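3. Repair, reuse, and the second life of office desktops

3.1 Setting

Our study follows the office desktop computer after its first owner is done with it. We chose desktops for a simple reason: they are wonderfully easy to open. A phone or a thin laptop hides its parts behind glue and tiny clips, but a typical office tower still comes apart with a screwdriver and a little patience. That makes it a great subject for anyone who wants to know how much of a machine's value survives retirement, and where that value goes.

The work took place with two partners. Grerance collects retired machines from schools and small offices, and Stevora resells tested parts and complete refurbished systems. Between them they passed 729 towers through our records over the study period, which ran until March. Catalina Henríquez designed the intake form and trained the staff at both sites to use it.

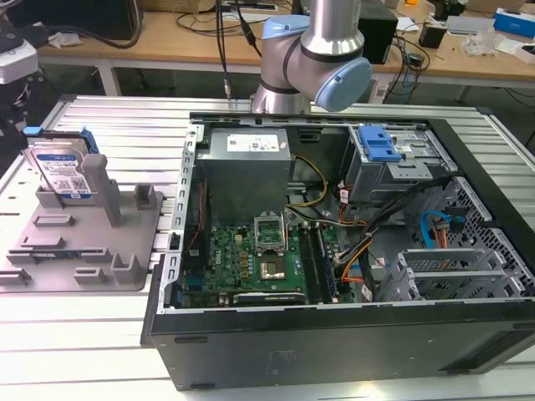 Each tower received an entry at intake, a second at teardown, and a third when its last reusable part left the building. We were delighted by how willing people were to write notes in the open comment field, which we had added almost as an afterthought. Those comments told us things the check boxes never could: which models had screws that stripped, which cases came in with the owner's name in marker, and which machines a technician would happily take home.

3.2 What was recorded

The intake form covered the form factor, the outer condition, and the presence or absence of the main parts (processor, memory, storage, power supply, graphics card). Missing parts turned out to matter a great deal. Many offices pull their drives before handing machines over, for sensible privacy reasons, and the brackets and trays often leave with them. A tower that is otherwise in fine shape can then sit on a shelf for weeks waiting for a small plastic piece that costs next to nothing and fits only one family of cases.

We call these pieces "minor mounts" in the rest of the paper. The group takes in drive brackets, caddies, rails, and the retaining clips that hold them. Earlier reuse surveys tend to fold them into a general "other" category, or skip them altogether. We gave them their own section on the form, with the case model written next to each one, and this small change gave us some of the most interesting data in the whole project!
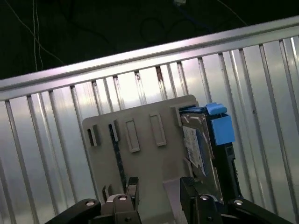 Figure 2. A gray plastic drive bracket, one of the parts classed as minor mounts.

3.3 Sorting and storage of minor mounts

Before the study, Grerance kept loose mounts in mixed bins and Stevora recycled most of them with other plastics. For the study, both sites switched to a shared shelf system based on the Gallardo index, a plain list that groups case models by the mounts they accept. Our version had 34 groups. Staff could look up a case, read off the group number, and go straight to the right drawer. New groups were added only when a mount failed to fit any case already on the list.

The shelf data were entered in Plovby, an inventory tool that both partners already used for larger parts. Using a familiar tool saved us a lot of training, and it meant that a mount freed up at one site showed up in searches at the other on the same afternoon. A weekly van run between the sites took care of the rest.

3.4 Waiting time

We measured waiting time as the number of working days between the end of testing and the moment a tower was marked complete. Towers that needed only a minor mount had a median wait of 30 days under the old bins and 20 days under the shared shelves. We find this a very encouraging result for such a modest piece of organizing, though two cautions apply. The supply of retired machines grew during the later months, so more mounts were in circulation anyway. Staff also knew which records we were interested in, and they may have looked a little harder for those parts.

The comment field helps here. Several entries from the later months mention a mount that was found in the other site's drawers on the first search, with the group number noted beside it. Section 4 takes up these comments in detail, beginning with the small number of case models for which no matching mount was ever found.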